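Small laundry thread for this month. The subject is socks, because many of you wrote to me after the towel thread and asked why I did not say one word on them.

I grew up in a house where socks were dried on the radiator. They came out hard like bread from the day before. I did not know that another way existed until I rented my first room in this country, with no radiator that I was allowed to use.

So I bought a sock hanger. It is the kind with one hook on the top and small clips along the lower bar. Mine is cream plastic and has the shape of a cloud. I found it in Falcão, the household shop near the bus station, in the basket beside the cash desk. 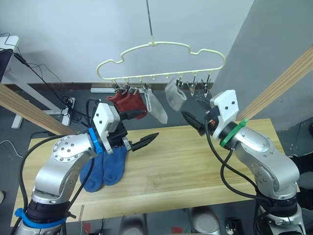 First rule in my home: one clip for one sock, if you have enough clips. Two socks in one clip stay damp exactly at the place where they touch. You will find this place in the morning, with your foot.

Second rule: hang them by the cuff or by the toe, but choose. I was a cuff person for years. My mother is a toe person, and she says that the elastic stays strong longer in her way. I have tried both and I still cannot tell which of us is right.

A reader from the Keltarari group asked if thick socks need two clips. For wool, yes, I use two, one at each side of the cuff, so the sock stays open and the air can go in. For thin ones it is a waste.

Before I hang anything, I lay the socks on a table. I know that this looks like extra work. But when I took them directly from the basket I always had one clip left and three socks in my hand, and I had to begin again.
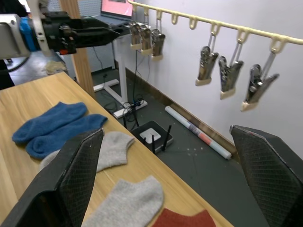
The table should be clean and dry, and you need only a corner of it. Smooth each sock once with your palm from the heel to the toe. Turn the inside-out ones now. If you leave it for later, you will put them in the drawer like this, and then it is a problem for you at 6 in the morning.

I sort by color and not by size. Blue with blue, gray with gray, red with red. In our home everybody has almost the same foot, so size does not help me at all. If you have small children, maybe you should do the opposite.

Light gray is the difficult one. I own too many light gray socks and they are from different years. The older ones are a little shorter in the leg. I put them side by side and compare, and I try to be patient.

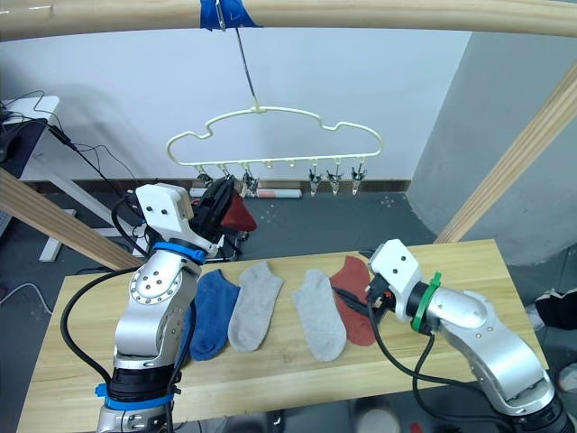 Socks laid flat in a row, and a red one held up near the cloud hanger.

Red socks I wash alone the first 2 times. After that they go with the others. I had one accident with a white pillowcase and I do not want to speak of it here.

Where to hang: the hook must have something strong above it, but the hanger with its socks is not heavy. A shower rail is good. A wooden bar is good. A door handle is not good – the hanger lies against the door and the socks on that side do not dry.

Keep the two sides equal. If you put all the heavy ones on the left, the whole cloud leans and the socks slide into each other. I begin at the two ends and go to the middle.
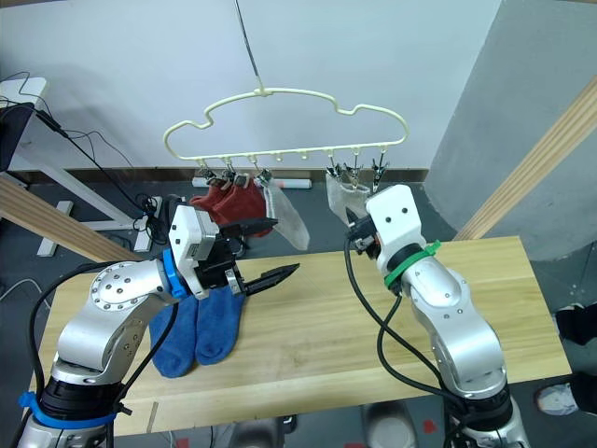

Keltarari Home Notes, no. 40

Some of you know that these threads are also printed in our little Home Notes, so I will answer here the letter from the last number. The question was on clips which leave a mark on the fabric.

Metal clips do leave a small line on very thin or mesh socks. I take only the edge of the cuff, where the shoe will hide it. If the sock is expensive, fold it over a rail and use no clip.

Please look at your clips from time to time. If one has a brown spot, remove it, or the spot will move to the sock. In Falcão they sell them loose in a glass jar, and you may choose them by hand.

And do not wait to put the socks in pairs. I join them when I take them down, directly from the clip, the left hand holds the pair and the right hand opens the next one. When they go in a pile on a chair first, they stay on this chair until April.

Next month I will write on shirts with long sleeves. If you have a good method for the collar, send it to me before I start – mine is not working so well.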